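Cushion covers, and other things I put off until the last day of the year

Monday, December 31, 2018

Everyone else seems to be getting ready for a party tonight and I have spent the whole day wrestling with zips. Rock and roll! I did promise back in October that I'd write something about the Great Soft Furnishings Wash, and then I didn't do the wash, so there was nothing to write. Well, it's done now, or as done as it's going to get before midnight.

If you've been reading for a while you'll know that cushions are my weakness. It started with one decent pair from the market at Brundcombe (feather, lovely, still going) and it has got a bit out of hand. They live on the sofa, on the bed, on the window seat nobody can sit on any more, and there's a bag of spares on top of the wardrobe. My mother calls it the avalanche.

The trouble is that covers get grubby so slowly you don't notice. I only twigged when I swapped one round and the back was a completely different colour from the front. Same cover! So off they all came.

I did them in batches by colour, inside out, zips done up. I learned the zip thing the hard way last year when an open one chewed a hole in my favourite jumper. Everything went in at a cool wash with half the powder I'd normally use, and the pinks had a load to themselves because I don't trust pink. The machine is a Novia, nine years old, and it makes a noise on the final spin like somebody dragging a wardrobe downstairs, but it got through the lot.

Drying was the slow bit. I've got one of those Frota airers with the fold-out wings and it holds a lot less than the box would have you believe. The rest went over doors, over the bannister and along the back of every chair in the house. I was ducking under damp cotton to make a cup of tea for two days.

And then putting them all back on. Does anyone enjoy this part? My way is to fold the inner in half like a taco, shove it right to the far end of the cover, let it spring open and then poke the corners out with my fingers. It works beautifully on the square ones. On the big ones I end up with my whole arm inside and my chin on top, saying things I wouldn't say in front of my nan.

Zips are where it gets fiddly. If one sticks, I rub a bit of candle along the teeth and ease it back and forth — don't yank it, you'll only have the tape off. I also go round with small scissors and snip any frayed threads near the seam before closing up, as they're exactly what the slider likes to swallow. The pink one with the curly navy writing on it was next in the queue, with all that floppy fabric to sort out before I could get anywhere. 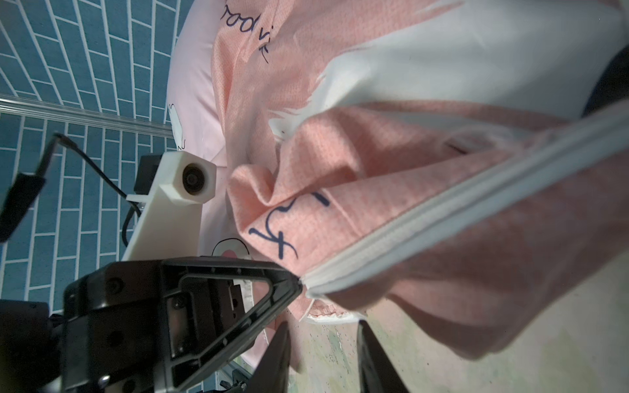 Pink on pink, with that long white zip. I do love the navy lettering.

The pale pink one behind it has the little cartoon motifs on and it's my favourite of the lot, even though it goes with absolutely nothing I own. I keep threatening to retire it to the spare room and then I never do.

A few have gone in the charity bag this time, mostly the scratchy ones. I did have a look at new covers on Flevow, purely for research, and there was 50 per cent off the velvet ones, so you can guess how that ended. They'll be here next week. I've gone for mustard.

Right, the last batch needs turning over on the airer and I haven't even thought about what I'm wearing tonight. Happy New Year, all of you, and if you've got a better trick for the big square ones, please put it in the comments!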